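25 December 2018
By Jade Mapplebeck

So the big dinner is done, the dishwasher is on its second load, and I've hidden myself in the back bedroom with my feet up to finally write the post I've been promising since July. The walking post! If you came for gravy tips, sorry, my sister has all of those.

Back in the summer I signed up for the Momwood loop, a 28 mile trail that goes up past the old reservoir and comes down the far side through the pines. I had never walked further than the grocery store and back with a heavy bag. My friend Diane Gagnon talked me into it over coffee (she has done it four times and owns the good socks), and by the time I got home I had paid the entry fee and was looking at boots.

The boots were mistake number one. I bought them a half size too small because the store only had those left in green, and I wanted green. I wore them up and down the stairs for a week and told everybody they were "giving a little." They were not giving a little. I lost a toenail in the first month and went back for the boring brown ones, which I love and will probably be buried in.

After that it got better. I started with the flat path by the river, three miles out and three back, and added a bit each weekend. The hills came later. The top of the loop is 2,804 feet, and if you live somewhere with real mountains you can stop laughing now, because I live somewhere flat and it felt like the moon.

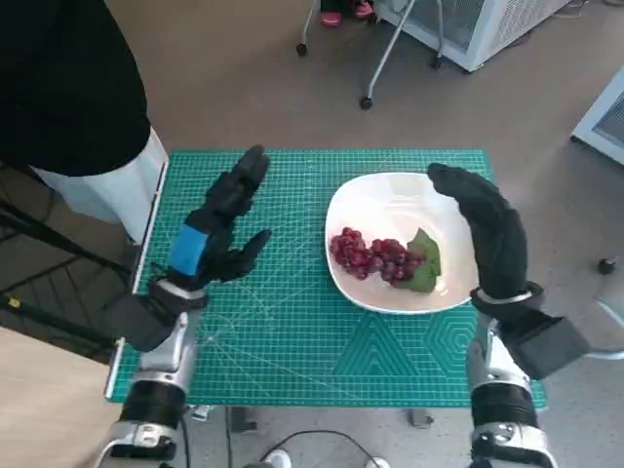

Food was the other thing I had to learn. I used to set off with a granola bar and a lot of hope, and by mile nine I'd be sitting on a log feeling sorry for myself. Diane eats something small every hour whether she's hungry or not, so I copied her. Cheese, crackers, those little salty pretzels, half a peanut butter sandwich squashed flat at the bottom of the pack. I tried the fancy gels once and never again. It was like swallowing hair conditioner!

Anyway, the loop itself. We started in the dark with headlamps and I was so nervous I put my gloves on the wrong hands. It rained from the reservoir to the top, then the sun came out for the pines, and I cried a bit on the way down (knees, mostly). We got in just before they packed up the soup table. I had two bowls and fell asleep in Diane's car with my mouth open.

She wants to do it again next summer, starting from the other end so we get the steep part first. I said I'd think about it. I've already asked for new socks, and there was a pair under the tree this morning, so I guess I'm going.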